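Coelho Street Allotment Association
Minutes of the August meeting, held in the back room at 7.15 pm

Present: Eduardo Correia (chair), Nisreen Matar (minutes), Simão Vilela, Rodrigo Bragança, Amândio Louro. Apologies from the Zondau Road plots.

1. Minutes of the last meeting
Agreed, with one correction. The hose reel was bought from Jernel, not lent by them.

2. Water
The tank by the lower gate is leaking again at the tap. Simão has tightened it twice. A new fitting will be ordered. The meter reading was 259 and will be taken again on Thursday.

3. Plot rents
Rents stay the same for next year. Two plots are still unpaid and letters have gone out. The balance stands at £111 after the skip was paid for.

4. Shed roof
Eduardo had one price for felt and one for metal sheets. The felt comes to £200 with nails and would need doing again sooner. The metal costs more, and we would have to wait until spring to afford it.

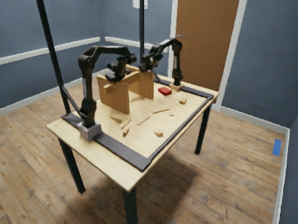
Rodrigo Bragança said felt would do if the boards underneath were sound, and asked for them to be checked before any money was spent. Nisreen agreed. Amândio will lift the old felt at the north end and report back.

5. Waiting list
There are 12 names on the list. Plot 4 is to be split in half and offered to the first two. Bramble roots to be dug out first.

6. Any other business
The gate code will change at the end of the month. Bonfires are not allowed before dusk. Simão has spare leek plants, to be collected from his plot.

Meeting closed at 8.40 pm.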